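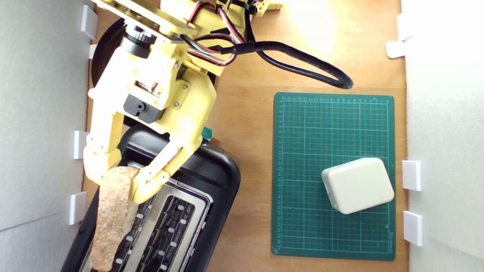 The robot arm with a slice of bread over the toaster at the Vura open day.

Toast was on the programme when Vura opened its workshop in Drodov to visitors. The arm on show has yellow 3D-printed parts and a gripper with two fingers, and its job for the day was to handle bread at an ordinary black toaster.

The open day was in two halves. Visitors heard a short talk in the front office, then went through to the benches in groups of nine. Each group had a turn beside the table, which has white walls held on with small clips and a green cutting mat next to the toaster.

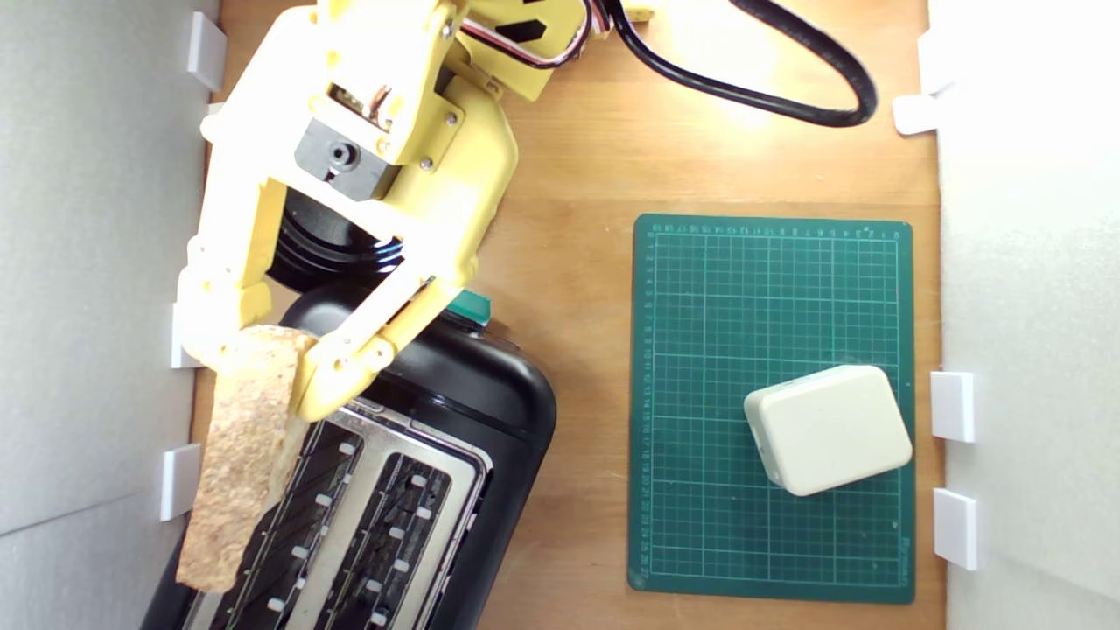

Kosmas Kontogiannis, who led the demonstration, said bread was harder to hold than most people expected. "Every slice is a bit different," he said. "If you grip it too hard it breaks up, and if you don't grip it hard enough you drop it."

He took questions on cost, safety and how long the arm had taken to build. The answer to the last was six months, with most of the time spent on the gripper. Several parents asked about school visits, and Vura said it would take bookings for October.
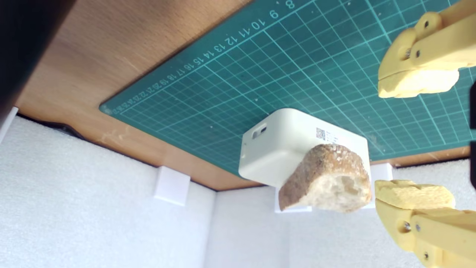
The firm shares its building with Vastton, which also opened its doors and showed a packing line. Entry to both was free, and the organisers put attendance at 400. Parking was at the Fourie site across the road.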